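Bitcombe掲示板 > 暮らし > 片付け・収納 > おもちゃ > ままごと道具、立てる派と寝かせる派

ままごと道具、立てる派と寝かせる派

1　底なしバスケット
ままごと道具の収納で行き詰まりました。知恵を貸してください。

事の起こりは、リサイクルショップのRoblesで買った「ままごと詰め合わせ 71点」です。1,000円でした。安い、と思った自分を今は少し恨んでいます。71点というのは要するに71回しゃがんで拾うという意味で、値札にはそこまで書いてありませんでした。

もともと家にあった分と混ざり、さらに本物の台所から流れてきた分（計量スプーン、弁当のおかずカップ、なぜか歯ブラシ立て）が加わって、総数は不明です。今はHundexの深い収納ボックス2つに全部放り込んであります。子どもは毎回、目当てのフライ返しを探すために箱をひっくり返し、見つけたフライ返しで床の野菜をすくい、すくい終わる前に別の遊びに移ります。

で、柄の長いもの（お玉、フライ返し、ヘラの類）だけでもコップに立てようかと考えています。本物の台所と同じ要領です。ただ、夫（寝かせる派、発言権あり、作業実績なし）が「倒れるだけ」と言います。皆さんのところはどうでしょうか。

2　浅底
寝かせる派です。旦那さんに一票。作業実績がない点は擁護しませんが、言っていることは正しいです。

プラスチックのコップは軽い。柄の長いものは重心が上に来る。そこへ2歳児の手が来る。あとは説明不要でしょう。うちは引き出し式の浅い箱に横並びです。全部見えるし、倒れようがありません。

3　お玉三杯目
立てる派から参りました。
倒れたら起こせばいいのでは？ 浅い箱に寝かせたものが散らかったら、全部並べ直しですよね。倒れたコップは起こすだけで終わります。起こす人はだいたい私ですが。

4　浅底
>>3
並べ直しません。放り込むだけです。浅いので重ならないんです。

5　お玉三杯目
>>4
71点が重ならない浅さの箱って、それはもう床では。

6　底なしバスケット
>>5
今まさに床です。

7　南向き六畳
立てるか寝かせるかの前に、何が何点あるのか一度全部出しませんか。収納の本はどれもそう書いてあります。私は本を7冊読んで一度も全部出したことはありませんが、正しいことだとは思っています。

8　白菜は四つ割り
>>7
全部出すのは危険です。経験者です。
休みの朝に全部出し、昼に疲れ、夕方に子どもが起きてきて「お店やさん！」と言い、開店しました。閉店まで三日かかりました。値引きは一切してもらえませんでした。

少しずつ出すのがいいです。テーブルに何か敷いて、その上に載る分だけ。載らなくなったらその日は終わり。面積で区切ると、やる気で区切るより長続きします。

9　底なしバスケット
>>8
面積で区切る、いいですね。やる気のほうは面積がほぼゼロなので。

10　浅底
敷くものは無地にしてください。うちは花柄のレジャーシートでやって、小さい目玉焼きが花に擬態しました。翌週シートを畳むときに発見されました。

11　お玉三杯目
>>10
擬態した目玉焼き、立てておけば見つかったのに。

12　浅底
>>11
目玉焼きは立てません。

13　午後の乾物屋
横から失礼。立てる派ですが条件つきです。

・コップは口の広いもの
・一つのコップに二、三本まで
・細い透明のコップは柄物には使わない

透明なのは小物のほうに向いています。中に何が入っているか見えるので、子どもが中身を確かめるためにひっくり返す回数が減ります。ゼロにはなりません。ひっくり返すのは確認のためだけではないらしく、どうも思想のようです。

14　浅底
>>13
二、三本までなら何個コップが要るんですか。コップを収納する棚が要りますよ。

15　午後の乾物屋
>>14
ままごとセットにはコップがついてくるんです。もとから場所を取っている。空のまま場所を取るか、何か入れて場所を取るかの違いです。

16　浅底
>>15
重ねてください。コップは重なる形に作ってあるんです。

17　南向き六畳
この二人の会話、読んでいるだけで片付いた気分になります。うちは片付いていません。

18　底なしバスケット
いろいろありがとうございます。白菜さん方式で行きます。無地の白い板があったので、それをテーブルに敷いて、載る分だけ。ついでに柄物をコップに立てるのも試します。浅底さんには申し訳ないですが、比較のための犠牲ということで。

19　浅底
>>18
健闘を祈ります。倒れたら報告してください。倒れなくても報告してください。前者を楽しみにしています。

20　底なしバスケット
お待たせしました。まず柄物から。一番大きい赤いコップに、赤いフライ返しと青いのを入れました。ほかのものは白い板の上や外で順番待ちです。

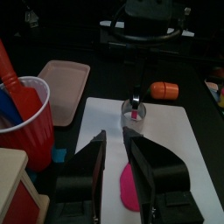 Nallstead、2019年6月30日

当地では本日、ままごと道具の仕分け作業が始まった。特派員（私）が現地（自宅のテーブル）からお伝えする。

赤いコップは、ふちが白くて縦にすじの入った、無駄に立派なやつです。フライ返しの柄がずいぶん外に飛び出していて、見た目の安定感については浅底さんのご期待に沿えるかもしれません。ただ頭が下で柄が上なので、思ったより落ち着いています。本物の台所では頭を上にして立てるのですが、おもちゃでそれをやると頭でっかちになって、コップごとおじぎをします。さっきやりました。三回。

小物は午後の乾物屋さんの説に従い、透明のコップを使います。ふちが銀っぽい灰色で、うちの食器より高級そうなのが癪です。試しにピンクの小さいのを入れてみたところ、確かに外から見えます。見えますが、見えても何なのか分かりません。

分からないといえば、問題が二件あります。

一、平たいピンクの楕円。皿なのか、ふたなのか。ふたとした場合、合う鍋が見当たりません。皿とした場合、何を載せる皿か分かりません。子どもに聞いたら「おふろ」と言いました。
二、板の外に出してあるオレンジの丸っこいの。にんじんだと思うのですが、真ん中に継ぎ目があって、カプセルにも見える。分類が決まらないので板の外です。

食材の箱に入れるべきか、「その他」の箱に入れるべきか。「その他」の箱はもうふたが閉まりません。

21　お玉三杯目
立ってる！ 立てる派の勝利！

22　浅底
>>21
写真は一瞬です。そのあとどうなったか分からない。
それとあの柄の飛び出し方を見てください。通りすがりの袖に引っかかる長さですよ。子どもの袖、大人の袖、洗濯物の袖。家というのは袖だらけです。

23　お玉三杯目
>>22
洗濯物の袖まで敵に回す人生、しんどくないですか。

24　白菜は四つ割り
板、いいですね。白いと小さいものがよく分かる。
オレンジはにんじんに一票。真ん中の継ぎ目は、包丁で切るタイプのやつじゃないですか。マジックテープか磁石でくっつく、さくっと切れるあれ。継ぎ目で引っ張ってみてください。

25　南向き六畳
>>24
にんじんにしては短くて丸っこい気がします。私はカプセル派で。中に何か入っていたのでは。ガチャガチャ的な何か。

26　白菜は四つ割り
>>25
ままごとの野菜はみんな短いんです。うちの大根は親指くらいです。ねぎは途中で終わっています。

27　午後の乾物屋
ピンクの楕円は、ふただと思います。根拠は、ままごとセットで最初になくなるのは鍋で、残るのはふただからです。うちにもふたばかりあります。逆に鍋だけ残った家がどこかにあるはずで、いつか会いたいです。

28　浅底
>>27
それは皿です。ふたならつまみがあるでしょう。

29　午後の乾物屋
>>28
つまみのないふたもあります。容器にかぶせるタイプです。上から見ただけでは断定できません。

30　浅底
>>29
では皿だと断定しないことにします。皿だと思いますが。

31　底なしバスケット
途中経過です。

オレンジは引っ張りましたが割れません。ねじってもだめ。私の力が足りないのか、もともと割れない継ぎ目なのか。夫に渡したら、しばらく真剣な顔でねじって「これはにんじんだ」と言って返してきました。理由は聞いても言いません。開けられなかったのだと思います。

よって暫定にんじんとし、食材の箱へ。異議は受け付けますが箱からは出しません。

ピンクの楕円は皿とふたのどちらにも入れず、当面「おふろ」として扱います。使う人がそう言っているので。

32　南向き六畳
>>31
使う人の分類に合わせるの、収納の本の5冊目に書いてありました。5冊目が一番よかった気がします。貸した人から返ってきていません。

33　浅底
「おふろ」という分類の箱を作る気ですか。一点しか入らない箱を。

34　底なしバスケット
>>33
石けん役の豆腐も入ります。

35　お玉三杯目
豆腐、そっちなんだ。

36　茶こしの穴
ロム専でしたが我慢できずに。454番地という育児用品の古いスレ（倉庫行き）でも同じ話をしていて、そのときは「コップの底に重りを入れる」で決着していました。乾燥豆を袋に入れて、コップの底に両面テープで。本物の豆なので、口に入れる年齢の子がいる家では向きません。

37　浅底
>>36
豆で重くしたコップに立てるくらいなら、寝かせればいいのでは。私は最初からそう言っています。

38　茶こしの穴
>>37
そのスレにも全く同じことを言う人がいました。

39　浅底
>>38
私です。

40　お玉三杯目
笑った。何年寝かせてるんですか。

41　浅底
>>40
上の子がもう中学生です。浅い箱は今も現役で、靴下が入っています。寝かせてあります。

42　白菜は四つ割り
板方式の補足を。
板に載せるのは「迷うもの」だけにして、迷わないものは先に箱へ直行させると早いです。迷わないものとは、うちの場合は野菜と果物。迷うものとは、何かのふた、何かの取っ手、何かの一部です。最後に板に残った顔ぶれを見ると、だいたい一年前と同じです。もう顔なじみです。

43　南向き六畳
>>42
一年前と同じなら捨てていいのでは？

44　白菜は四つ割り
>>43
捨てた翌日に本体が出てきます。冷蔵庫の下から。

45　午後の乾物屋
捨てるか残すかで言うと、私は透明の袋に入れて日付を書き、次の11月まで待ちます。年末に大掃除をする気力がないので、11月に先に諦めることにしています。袋のままだったら処分。今のところ処分に至った袋はありません。袋が増えています。

46　お玉三杯目
>>45
それは収納というより養殖では。

47　底なしバスケット
最終報告……のつもりでしたが、最終ではなさそうです。

赤いコップ、倒れました。

倒したのは子どもでも袖でもなく、私です。掃除機のコードでした。浅底さん、おめでとうございます。フライ返しは飛び、青いのは行方不明になり、二十分後にソファのすき間から戻ってきました。

ただ、起こすのは一瞬でした。お玉三杯目さんもおめでとうございます。

結論としては、コップを棚の上ではなく、Hundexのボックスの中の隅に入れました。立ててあるけれど、壁が二面あるので寄りかかれる。倒れても箱の中です。深くて使いにくいと思っていた箱の深さが初めて役に立ちました。もう片方の箱は食材専用。白い板は箱と壁のすき間に差してあります。

48　浅底
>>47
箱の中で寄りかかっている。それはほぼ寝ています。

49　お玉三杯目
>>48
立ってます。

50　浅底
斜めということで手を打ちませんか。

51　お玉三杯目
>>50
打ちません。

52　午後の乾物屋
透明コップのほうはその後どうですか。中のピンクの小さいのが気になっています。

53　底なしバスケット
>>52
子どもが毎朝出して、毎晩入れています。うちで一番きちんと出し入れされている品です。正体はいまだに教えてもらえません。聞くと「これはこれ」と言います。

54　南向き六畳
「これはこれ」の箱、うちにも欲しい。

55　底なしバスケット
Roblesの前を通ったら、詰め合わせの新しいのが出ていました。鍋が二つ見えました。ふたはありませんでした。

買っていません。夫には袋の中身を聞かないでほしいと言ってあります。

このスレッドは書き込みを終了しました。

読者コメント

ねじ一本
まとめから来ました。うちはその浅い箱も深い箱もなく、鍋に全部入れています。鍋が足りないと言われるたびに本物を貸すので、夕飯の支度は子どもとの交渉から始まります。

むぎ茶係
オレンジのは断然カプセルでしょう。にんじん派の皆さんは旦那さんの顔に押されすぎです。

枕木
頭を下にして立てるの、今日やってみました。確かに落ち着きますが、どれがお玉でどれがフライ返しか柄だけでは分からず、子どもが全部抜きます。柄に色テープを巻いたら今度はテープをはがす遊びになりました。

ねじ一本
>むぎ茶係さん
にんじんです。家族会議の結果です。よその家の件で会議をしました。

通りすがりの鍋
鍋だけ残った家の者です。ふた、余っていませんか。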